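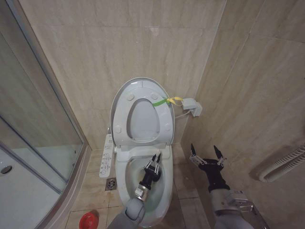

Section 4: Setting Up Your Gronari Water Softener for the First Time

By now the tank should be standing where it's going to live, with both hoses hand-tight and the drain line clipped down (if it isn't, please go back to Section 3 and take your time with it). What follows is the friendly part of the job, and most people get through it in an afternoon with a cup of coffee nearby.

Before you start

Have these on hand: the hardness test strip from the small envelope, one bag of softener salt, a bucket, and an old towel you don't mind getting wet. Let everybody in the house know that the water will be off for a little while. Somebody always wants a shower at exactly the wrong moment!

CAUTION: Close the main supply valve before you touch the bypass. The bypass handle moves very easily, and it can surprise you.

Filling and flushing

1. Turn the bypass handle to BYPASS and open the main supply valve slowly, a quarter turn at a time.

2. Open a cold tap in the bathtub or laundry sink and let it run until the sputtering stops. Sinks with a screw-on aerator should have the aerator taken off first.

3. Turn the bypass handle halfway toward SERVICE and wait. You'll hear the tank filling — it sounds a bit like a kettle in another room.

4. When the sound dies away, move the handle the rest of the way and run the same cold tap until the water is clear. A faint tea color at the beginning is normal and comes from the new resin.

5. Close the tap and feel along both hose connections with dry fingers. If you find a drip, snug the nut a little and check again.

NOTE: Toilets, bidet seats and refrigerators with ice makers each have their own small shutoff. Leave those closed until step 4 is finished, then open them one by one and flush or rinse each appliance as its own manual tells you.

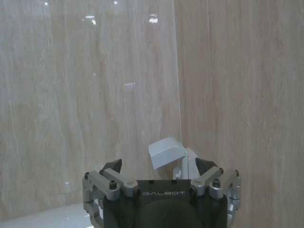 Zhiqiang Yin
Customer Guides Editor, Gronari Home Water

Setting the hardness

6. Dip the test strip in untreated water, give it one gentle shake, and compare it with the card after the time printed on the envelope.

7. Plug in the control head. The display will show the model number, 1855, and then a blinking clock. Set the clock with the arrow keys and press OK.

8. Press HARDNESS and enter your number. The factory setting is 17, and you may well find that yours is different, so please don't skip the strip.

9. Press CAPACITY and choose 500 for a small household, or follow the table in Section 7 if you have a full house or a very large garden tub.

Adding salt

10. Lift the lid and pour in salt until it reaches the blue line. Above the line it tends to crust over, and then you'll be poking at it with a broom handle come July.

11. Hold REGEN for a few seconds to start the first cycle. It can take up to 219 minutes, and you'll hear water going down the drain line several times along the way.

CAUTION: Don't unplug the control head during this cycle. If the power goes out, wait for it to come back and hold REGEN again.

12. When the clock returns to the display, put your aerators back on and write the hardness number inside the lid. Continue with Section 5, Monthly Care.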